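3.2 Keeping the cell in tune

I looked after the simulated Solel cell for most of the project, and by March I had a routine I could run before coffee. Tõnu Stankevičius wrote the first version of it. I start with the arm's mount, then the home pose, then the console.
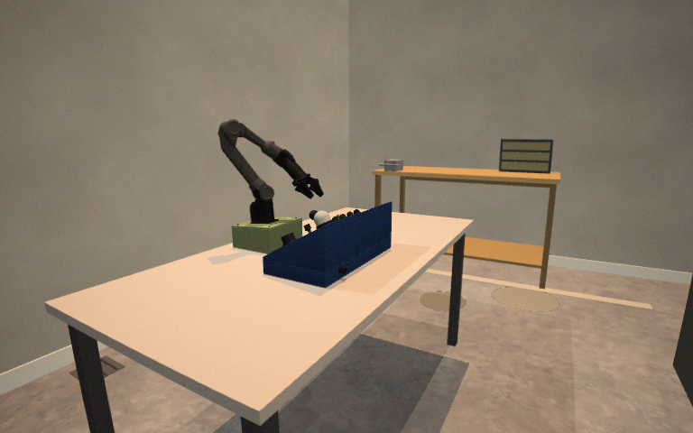 Figure 4. The cell, with the arm over the console.

Base drift was our biggest headache. Every time we reloaded the cell, the mount offset could slip by roughly 3 mm, and we'd only find out when a grasp missed. Kaja Šimkus suggested checking it with the gripper open and hovering on the low side of the console, so that's the pose I use now – it leaves a clear gap over the controls, and a bad offset can't push the fingers into anything.

After that I go in closer and check the controls one at a time. The CYCLE lever gets the most attention from me. Its ball knob is round and its shaft sticks out at an angle, so a small wrist error matters more there than on the ON/OFF toggle. If the fingertips don't line up, I redo the wrist zero and start over. 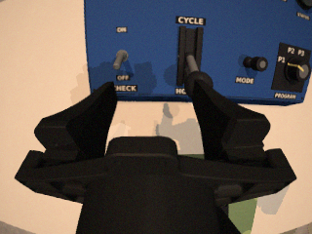 3.3 Repairing a bad joint limit

The elbow limit broke on us after the Woltau update. I put the old value back by hand, reran 150 reaches, and left it alone.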